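Cleaning and storing wooden toys

Wooden toys last for years if they stay dry. Most of the damage comes from soaking, harsh cleaners and damp storage.

Everyday cleaning

Wipe each piece with a cloth wrung out in warm water and a drop of dish soap. Go over it again with a plain damp cloth, then dry it right away with a towel. Keep wood out of the dishwasher and the sink. Water gets into the end grain, the piece swells, and paint lifts at the corners.

Sticky spots

Rub with a little white vinegar on a cotton swab. Test one painted side first. For crayon, use a dry eraser before anything wet.

Alphabet blocks

Clean a few at a time and turn them every hour until all the sides have dried. Leave space between them.
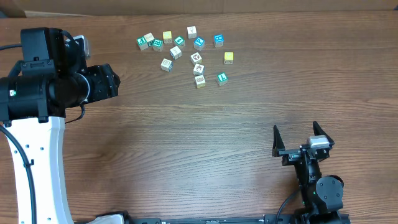
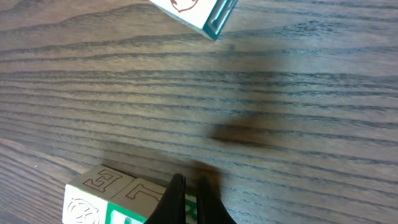 Rough edges

Sand with 220 grit, along the grain, only where you feel a splinter. Wipe off the dust and rub in a thin coat of food-grade mineral oil on bare wood. Skip the oil on painted faces. Let it sit overnight and buff with a dry rag.

Storage

A cotton drawstring bag or an open bin works better than a plastic tub with a lid. Maite Gallardo wrote in to say she keeps hers on a closet shelf, away from the heating vent. Basements are fine in winter, less so in July.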